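Derari Hand-Held Teaching Kit — Set-up and Use

Section 4: Showing the task by hand

By now you should have the two hand units charged, paired and sitting on the bench, and you will have read the part about looking after the finger pads (if you skipped it, do go back, it only takes a minute and it will save you a torn pad). This section takes you through your first proper teaching session, from setting out the furniture to saving a run you would be happy to let the arms learn from.

We have written it around a cupboard, as doors and shelves are what most people begin with, and the same steps will do for a drawer, a box with a lid, or a tray of cups. If you are teaching on the Larnamero two-arm base, read the note at the end of 4.3 before you start, as its reach is shorter than you might expect.

4.1 Before you begin

You will need:

Both hand units, left and right
The Urrutia recorder box and its two cables
The marker card from the lid of the case
The piece of furniture or the objects you want to teach with
Enough clear floor to take a step back and a step to either side

Choose somewhere with steady light. Ceiling lights are fine, and so is a lamp bounced off a pale wall, but sunlight that comes and goes across the floor will give you runs that don't match one another. Plain cloth hung on either side of the work is a great help in a busy room, particularly one where people walk past. Clip it along the top and don't fret over the creases.

You may leave ordinary things on and around the furniture. In fact we would encourage it! A cupboard with a few books on top is a good deal closer to what the arms will meet later on than a bare one, and it does them no harm to learn that most of what they see has nothing to do with the job.

CAUTION: Stand any tall or light piece of furniture against something solid before you pull on its doors. The hand units give you more grip than you may realise, and it is quite possible to tip a small cabinet towards yourself.

4.2 Checking the two hand units

1. Pick up the right unit and squeeze the trigger slowly. The two fingers should close together evenly and spring back when you let go.

2. Do the same with the left unit.

3. Look at the square markers on top of the fingers. They must be clean and flat. A greasy thumbprint is enough to spoil the width reading, so wipe them with a dry cloth before every session and again after lunch.

4. Hold each unit over the marker card, fingers fully open, until the recorder box gives two short beeps.

5. Close the fingers and hold again until you hear one long beep.

If the long beep doesn't come, open and close the fingers a few times and go back to step 4. If the box shows code 83, the camera on that unit can't see both markers. Check that your own hand hasn't crept too far forward, as this is by far the commonest cause, and we have all done it.

NOTE: The tips of your fingers may show a little at the lower edge of the camera's view when you hold the unit comfortably. This is quite all right so long as they stay clear of the markers.

4.3 Recording your first run

Before you record anything, do the whole movement two or three times with the recorder switched off. Pascual Durán, who wrote the first edition of this guide, used to tell new users to practise until they were bored, and it is still good advice. Your hands will settle into a route of their own, and that route is usually a better one than you would have planned.

1. Stand facing the furniture with a unit in each hand and your elbows loose at your sides.

2. Decide which hand does what. For a door, one hand opens and keeps the door out of the way while the other goes inside. Keep to the same arrangement for the whole session.

3. Press the foot switch once. Wait for the beep, then hold still for a slow breath so that the recorder can find its bearings.

4. Bring the first unit to the edge of the door. Take hold with the soft pads and swing the door open at a gentle, even pace.

5. Bring the second unit up to the open compartment. Keep the finger tips pointing into the space you mean to reach, and pause for a moment before you go in.

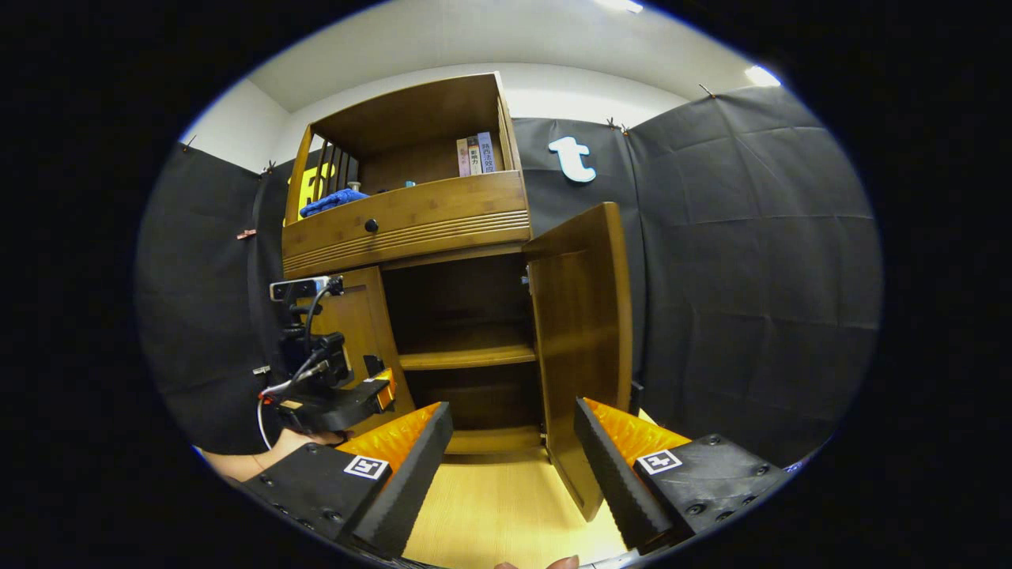
The pause matters more than it seems to. It gives the learning software a clean view of the inside before the fingers cover it up, and it gives you a chance to notice whether your wrist is at a comfortable angle. If it isn't, move your feet. Twisting at the shoulder to reach a low shelf will feel perfectly natural to you and will be very hard for an arm to copy.

6. Carry out the task inside the compartment: set the object down on the shelf, pick it up, or slide it across, whichever you have chosen.

7. Draw the second unit straight back out, well clear of the door frame.

8. Close the door with the first unit, return both hands to where they began, and press the foot switch again.

Then put everything back and do it once more. Small differences between runs are welcome — a door left a little ajar at the start, an object turned the other way — but change only one thing at a time while you are still finding your feet.

CAUTION: Watch the cables. They should hang in an easy loop down the side of each unit and away from the fingers. A cable caught round a door can pull the camera out of line, and you may not notice until you look at the run afterwards.

CAUTION: Never lean your weight on a hand unit to push a stiff door. Ease the hinge first.

NOTE for Larnamero users: The base can't step sideways as you can. Put tape on the floor where the base will stand, and keep both feet on or behind the tape during every run.

4.4 Looking over what you have recorded

Stop after 6 runs and look at them, however well you think things are going. It is a great pity to finish a long afternoon and find that the left camera had slipped after the second run.

1. On the recorder box, choose Review and then Last Session.

2. Play each run at double speed. You are looking for a steady picture from both units, with the finger markers in view from beginning to end.

3. Mark a run as Keep if the task was finished without a drop or a second try.

4. Mark it as Set Aside if you fumbled but recovered. These can be useful later, once the arms know the basic movement.

5. Delete anything where you bumped a unit hard, let go of the trigger by accident, or forgot to hold still at the start.

The box will hold 552 runs before it asks you to copy them off. We would suggest copying them at the end of each day all the same.

4.5 If something isn't right

The fingers show as open when they are closed. Clean the markers and repeat steps 4 and 5 of section 4.2.

The two hands drift apart on playback. The recorder lost its bearings, most often from a quick turn. Slow down, and allow a slightly longer breath after the beep.

The fingers slide off the edge of the door. Look for dust in the ridges of the pads. A soft toothbrush clears it nicely. Worn pads can be changed for the Garnska replacement set, which comes with its own screws; please don't reuse the old ones.

The arms open the door and then stop. You have probably been hurrying from one hand to the other. Record a fresh batch with a clear pause before the second hand goes in, and leave the earlier batch out of the training folder for now.

Should none of this help, write to Ayodele Bako at the Derari support desk, giving the number on the underside of the recorder box and, if you can, one run that shows the trouble.

Section last revised 02/03/2021. Section 5 covers teaching by remote control, using the same hand units with the arms switched on.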